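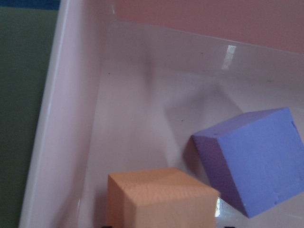 **Storage / Bins and Trays**

# Koltska shallow bin

Reviewed by Algirdas Zariņš

The Koltska is a shallow plastic bin sold for drawers, shelves and tabletop sorting. I bought 12 of them in January to replace a set of Dunbar trays that had gone brittle at the corners, and have used them since for foam blocks, offcuts and small parts.

The plastic is pale, pinkish white with a slight lavender cast, and it lets a little light through. The finish is glossy inside as well as out. Foam slides on it easily, so a single block will move when the bin is carried at a tilt. Two or three blocks packed against a wall stay put. Under a bright lamp the back wall throws a narrow glare streak, a nuisance if you sort by color. I turned my lamp toward the ceiling and had no further trouble.

The inside corners are rounded where the floor meets the walls. Crumbs from cut foam wipe out in one pass with a dry cloth. The cost is usable floor area: a square-edged block will not sit flush in a corner, and anyone planning a tight grid should measure the flat part of the floor before ordering.

The rim is a thick, rounded lip. It is comfortable to grip and shows no sharp mold line on any of mine. Loaded with 2240 g of mixed hardware, the bin could be lifted by one side without the lip folding, although the floor bowed visibly. At 2783 g I stopped using one hand.

Low walls make it easy to see and reach what is inside. They also limit stacking height, and a large block may stand above the rim. Koltska sells no lid. The Trulard lid I tried rocks on the rounded lip and I can't recommend the pairing.

Compared with the Skelta bin, the Koltska is easier to clean and scratches sooner. Mine show fine marks on the floor from screws, none from foam.

**Good for:** foam, fabric, light parts, work in progress

**Less good for:** loose metal, long-term stacked storage

**Rating:** 4 out of 5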